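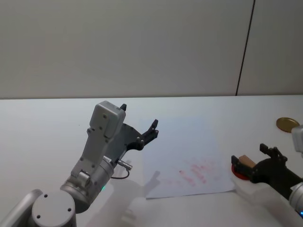
I have a theory about tables, and my family is sick of hearing it. The theory is that a table should be white, plain, and pushed up against a wall that has nothing on it. I've been saying this for years to people who own beautiful farmhouse tables covered in mail, and I have yet to win one of them over.

Let me try again here, where nobody can get up and go check on the potatoes.

When we moved to Hustcombe we inherited a big dark dining table from my aunt, along with a chair that doesn't match it. Lovely thing. You could lose a bill on it for a month (we did, and paid a late fee of $50). Everything you set down sort of sank into the grain. Last November I finally put it in the back bedroom and bought a plain white worktable from a closing-down sale in Wotatham, paid $89, and carried it home with the trunk tied shut. My wife said it looked like the dentist's. She's right, it does look like the dentist's!

But you can see things on it. A pencil, a crumb, a stray screw, the earring back you were sure had gone down the drain – it all shows up. And so you pick it up and put it away, almost without deciding to. I used to clear the old table maybe twice a year, before guests. I clear this one every night, and I am not a tidy man. Ask anyone.

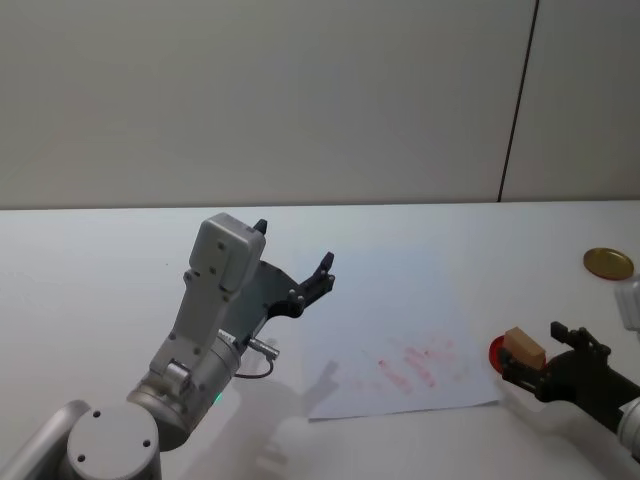

By Ezequiel Arellano
Home and Habits, 25th May

Put one sheet of paper on a white table, with a few pinkish-red smudges across it, and your eye goes right to the smudges. Add a little tan block of wood and something round and red near the edge of the paper and that's plenty, you've got something to look at. On my aunt's table those same things would be clutter. I don't fully understand why that is, but I believe it the way other people believe in cast iron.

My neighbor Valentin Deschamps thinks all of this is nonsense. He builds birdhouses on a bench so stained it could be a map of somewhere, and he says a surface you're afraid to mark is a surface you won't work on. I'll give him half of that. I did spend the first few weeks hovering over my kids with a damp cloth every time a marker cap came off, and nobody drew anything good. Then my youngest, who's 9, went off the side of her page in green and the world kept turning. Some of it scrubbed out. Some of it is still there, under where I put my coffee.

So my rule has loosened up. White table, bare wall, and draw on whatever you like as long as there's paper somewhere in the vicinity. The mail goes in the hall. Valentin can keep his bench, and if he wants a big dark dining table to go with it, I've got one in the back bedroom and I'll help him carry it.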